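Irkitora manipulation software, interim progress report
Prepared for Usis by Ilham Zaki
Period covered: July to October

Summary

Work in this period was on three parts of the software: the planner for two-arm motions, the perception module that finds objects on the table, and the logging tools. The planner and the logging tools are on schedule. Perception is behind by one work item, the handling of transparent objects, and we propose to move that item into the next period. There is no change to the budget.

Staffing

Rozália Barta took over the planner at the start of the period. Samah Samir continues on perception. Ningsih Wattimena works half time on logging and replay, and the other half on the interface to Tikkanen's motion library. Tyyne Hämäläinen left the integration role in August to lead the Zelon work and is available to us for review only. We have not filled the integration role and have split it between Rozália and me. This has been workable but it slowed down the release in September, which went out later than planned.

1. Planner

The previous planner treated each arm as a separate problem and checked for collisions between them afterward. When a check failed it started again from scratch. This was acceptable when the arms worked on opposite sides of the table and poor when both had reason to be near the middle.

The new version plans in the joint space of both arms when their reach volumes overlap, and falls back to the separate method when they do not. The switch is made once per motion, before planning starts. We tried switching during a motion and gave it up, as the handover between the two modes produced short stops that the operators disliked and that made the logs hard to read.

Planning time is now capped at 30 seconds. A request that reaches the cap returns the best partial path along with a reason code. Before this change such a request simply failed, and the operator had no way to tell a blocked goal from a slow search. Rozália has written up the reason codes and the document is in the repository next to the interface description.

Cables were a problem throughout. The collision model covers the arm links and the hand but the cable along the forearm was left out of the original version. A loop of cable takes up real space and changes shape as the wrist turns. We now attach a padded volume to the forearm and wrist that is large enough to contain the loop in any wrist position we allow. This is a blunt fix and it costs us some reachable poses, mainly low ones with the wrist rolled outward. A proper cable model would recover them. We do not think it is worth the effort in this project.

Hand approach was also changed. The planner used to bring the hand straight down to the grasp pose with the fingers open. It now stops at a pre-grasp pose beside the object, shapes the fingers, and then moves in. The pre-grasp offset is set per object class in a plain text file, so it can be changed without a rebuild.

2. Perception

The module takes the head camera image and returns a list of objects with a class, a pose, and a confidence value. The test set is made up of foam cubes, a bottle, boxes, and small stationery items on a gridded tablecloth. The grid is useful to us. Its spacing is regular, so the module can estimate the table plane from it and check that estimate against the stored calibration every time the system starts.
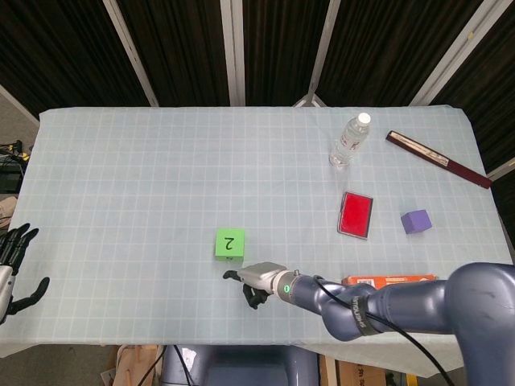 Cube detection is good under the current lighting. Color alone is enough to separate the cubes from the cloth, and pose comes from fitting the top face. The numerals on the cubes are read in a second step. The numeral reader had been trained only on upright digits and returned low confidence on anything turned past a quarter turn, so Samah retrained it with digits at all rotations. The remaining weak case is a digit that reads as a different digit when turned over. We handle it by refusing to report a value when the top two readings are close, and leaving it to the task script to ask for another view.

Occlusion by the robot's own arms is the largest source of lost detections. An object that is partly under a forearm may show only one edge. Two changes were made:

The module now projects the arm model into the image and masks those pixels. Dark arm segments are no longer reported as boxes, which used to happen often.

An object that was seen clearly and then becomes covered is kept in the list with a "covered" flag and its last known pose. The planner treats it as an obstacle and will not choose it as a target until it has been seen again.

The mask depends on accurate joint readings and a correct camera mount calibration. When the calibration drifts, the mask slides off the arm and the old false detections come back along one side. The startup check catches this if the drift is large. Small drift still gets through, and we plan to add a comparison between the projected arm outline and the observed one.

Clear plastic is the item that is behind. A transparent bottle lying on its side takes on the pattern of the cloth under it, and the detector tends to find the cap and miss the body. The depth data is not much help either, since the returns come partly from the bottle and partly from the table. Samah tried two approaches. The first looked for breaks in the grid lines where the plastic bends them. It worked on a bare cloth and failed as soon as other objects were close by. The second starts from the cap and fits a bottle of known length in each possible direction, then scores the fit by the highlights along the body. The second is more promising and is the one we would continue with. It does need a known bottle model, which limits it to the types in our list.

Objects that extend past the table edge are a smaller issue. The module used to crop the image to the table plane before detection, and a long item lying over the edge came back with a center too far inward. The crop now has a margin on all sides. The planner has a matching rule that grasps on such an item must be over the table.

3. Logging and replay

Every run now produces a single log with joint states, camera images, detections, planner requests, and planner results on one clock. Before this period there were separate files with separate clocks, and lining them up by hand was a regular chore.

Ningsih's replay tool reads the log and steps through it forward or backward. Detections can be recomputed from the stored images with a newer version of the module and shown next to the original ones. We used this to test the arm mask before it was ever run on the robot, and it is now part of our review for any change to perception.

Log size became a concern in September when the disk on the control computer filled during a session. Images are now stored at full rate only while a motion is in progress and at a reduced rate otherwise. The disk usage is shown on the operator screen, with a warning at a limit set in the configuration.

4. Interface to the Tikkanen library

The wrapper is complete for arm motion. Finger motion goes through it as well, but the library accepts one finger command at a time per hand and queues the rest, so a grasp that should close all fingers together closes them in a slightly uneven way. For foam cubes this makes little difference. For small or hard objects it can push the object aside before the thumb arrives. Tikkanen has been told and expects to support grouped commands in a later version. Until then we send the thumb command first.

5. Changes to the plan

We ask Usis to agree to the following.

Transparent object detection moves from this period to the next. The deliverable is unchanged except that it would cover known bottle types only.

The cable model, listed as optional in the work plan, is dropped. The hours go to transparent objects.

The planning demonstration stays where it is in the schedule. It uses cubes and boxes and does not depend on the bottle work.

6. Risks

The integration role is still the main one. Rozália and I can cover it while the module interfaces stay as they are, but a change on the Tikkanen side would take one of us off other work for its duration. Tyyne has offered to help with a single library update if it falls before the Zelon release.

The lighting in the work area has not been varied. All perception results in this report were obtained with the dark curtains up and the same lamps. We expect cube detection to get worse in daylight and do not yet know by how much. A set of recordings with changed lighting is planned for the first weeks of the next period, and replay will be used for the comparison.

7. Next period

Samah: bottle fitting, outline comparison for calibration drift, lighting recordings.
Rozália: tuning of the pre-grasp offsets, planner support for handing an object from one hand to the other.
Ningsih: export of logs in the format Usis requested, grouped finger commands once the library allows it.
Ilham: demonstration script, integration, next report.

The export format still has one open question. The Usis template asks for a single task label per log, and our runs often contain several tasks in a row. We can split the logs at task boundaries or repeat the log with different labels. Splitting is our preference. Please let us know before Ningsih starts on it.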